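Tutura Phrasebook Recordings: data card

Read this before you download anything.

What it is

Tutura is a set of 2,000 short spoken phrases with written transcripts, collected in Zilville by Catarina Godinho and Halima Lawal. The phrases are the sort you find in a traveller's phrasebook: asking the price, asking the way, complaining about the soup. Each comes as one sound file and one line of text.

The original announcement called it "natural conversation". It isn't. People read from cards, and you can hear them doing it.
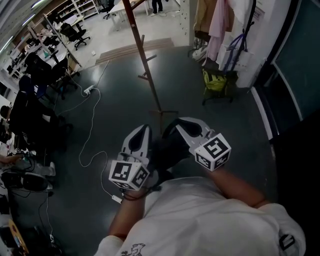 Labels are the weakest part of the set. Each phrase has a topic tag, and I have my doubts about most of them. Take the clothing section, where speakers were asked to name what someone had on: a white T-shirt with short sleeves and a small dark cartoon print near the hem comes out as "shirt", "top", "vest" and once "uniform", depending on who did the tagging. Ragnvald Vik rechecked 100 of these and changed a good many. The rest stand as they were.

Known problems

Speaker ages were guessed by ear. Don't use that column.

The 800 phrases in the folder named Rela were recorded in a kitchen, and the fridge hums through all of them. A cleaned version exists – I think it sounds worse, so it is kept apart.

Dialect tags were added by one person, Lovisa Öberg, who asked for a second opinion and never got one.

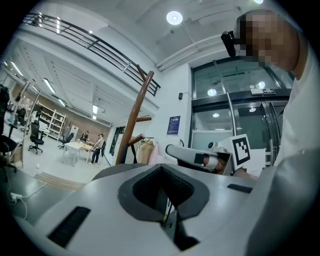
Version 2 fixed the broken file names and little else. If you read a claim that it "doubles accuracy", ask on what test. I asked in January and was sent a bar chart with no scale.

Use

Fine for teaching, or for trying out a transcript tool. I wouldn't draw conclusions from it about how people in Zilville speak.

Corrections go to Ivar Brekke, with the file name and the line as it should read. He goes through them on Thursday evenings.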